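Dark benchtops, regrets?
Home & Reno > Kitchens

gustine_reno
Posted 31/12/2021
Getting quotes for the new island. Hubby wants gloss charcoal, I'm leaning matte. Anyone lived with gloss for more than a year? Quote from Vostton is $3924 installed, matte is 900 more for some reason.

pridon77
Had gloss dark grey for nine years. Would not do it again. Every crumb, every smear. Wipe it, turn around, streaks. Microfibre and a splash of metho is the only thing that works, forget the supermarket sprays.

And it shows up whatever you leave lying about. Party leftovers, a bowl, a can. 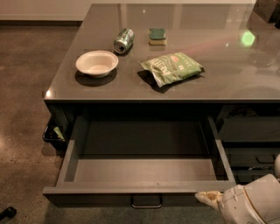
Also think about your downlights. Ours bounced straight back at you when you were chopping veg, drove me nuts at tea time. Should of put pendants in.

Bajwa_B
Disagree. Gloss here too, two kids, its fine. Matte holds grease, you end up scrubbing. At least gloss wipes off in one go.

pridon77
Depends on the matte though? Mum's is honed and she never scrubs it.

Bajwa_B
Honed stone maybe. I mean matte laminate. Mate of mine has fingerprints all over his that wont budge.

Bezawit Dinsa
Installer here -- not for Vostton. 900 extra for matte sounds steep, ask if that's a different slab or just the finish. Get it in writing. And ask for an offcut, take it home, put olive oil on it overnight.

gustine_reno
Ooh good idea re the offcut. Will ring them after the break. Hubby still says gloss lol

pridon77
Then hubby can do the wiping

Bajwa_B
Still reckon gloss. Let us know what you pick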